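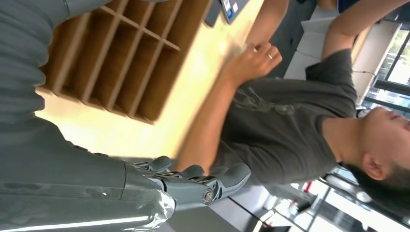 A mão do robô e, do outro lado da mesa, um colega do clube curvado sobre o trabalho.

Voltei ao clube de robótica em agosto, depois de um semestre inteiro sem aparecer. Tinha prometido à Elaine Conceição que ia escrever sobre o projeto deste ano, e fui adiando. Fica aqui o que fizemos até agora.

O projeto chama-se Stundow. A tarefa é simples de explicar: o robô tem de tirar peças pequenas de um organizador de madeira com divisórias e pousá-las na mesa, no lugar certo e viradas para o lado certo. A prova dura 60 segundos por ronda. Cada equipa leva o seu organizador, desde que respeite as medidas do regulamento.

O nosso passou por duas versões. A primeira tinha as ranhuras demasiado estreitas e os dedos da mão batiam nas divisórias antes de chegarem à peça. O Vlastimil Tichý refez o desenho com mais folga e cortámos tudo outra vez. Perdemos uma tarde com isso, mas as peças ficam mais direitas e a mão entra sem raspar.

A programação está dividida. O Blagoje Hoxha trata dos movimentos do braço e eu fiquei com a parte dos dedos: quanto fecham, a que velocidade e quando param. Parecia a parte mais pequena e é a que me tem dado mais trabalho. Se fecham pouco, a peça escorrega. Se fecham demais, ela roda e já não entra na posição certa. Acabei por gravar os valores de cada tentativa numa folha de cálculo, que neste momento tem 754 linhas. Muitas são tentativas falhadas, mas foi com elas que percebi que o problema estava no ângulo de aproximação e que a força tinha pouco a ver com o assunto. Mudámos o ângulo e passámos a falhar menos, sobretudo nas peças das pontas.

Ainda falta resolver a fila do meio. As divisórias são paralelas e muito próximas umas das outras, e o braço chega ali com o pulso quase no limite. A Dagmar Vaněk sugeriu rodar o organizador na mesa em vez de mexer no programa. O regulamento não o proíbe. Vamos experimentar na próxima sessão, com o organizador a 30 graus e depois a 45, e comparar.

As sessões são ao fim da manhã, quando a sala tem mais luz. Trabalhamos sempre com alguém do outro lado da mesa a repor as peças à mão entre tentativas. É cansativo para as costas e por isso vamos trocando. A regra é não mexer em nada enquanto o programa está a correr e avisar em voz alta antes de carregar no botão. Na primeira semana houve quem se esquecesse de avisar, e a Dalia Paju escreveu a regra em letras grandes na primeira página do caderno do clube.

Quanto ao dinheiro, o orçamento do ano é de 4.000 euros e mais de metade já está gasta. A maior fatia foi para peças de substituição e para a inscrição na prova. As deslocações ainda não estão pagas. Se alguém souber de alojamento barato em Stallorora, agradeço a dica nos comentários.

Para quem perguntou se ainda há vagas: sim, há 2, uma para programação e outra para montagem. Não é preciso experiência, mas é preciso vir a todas as sessões. Escrevam à Elaine, que é quem está a organizar as entradas.

No próximo texto ponho os resultados com o organizador rodado e a parte da folha de cálculo que interessa.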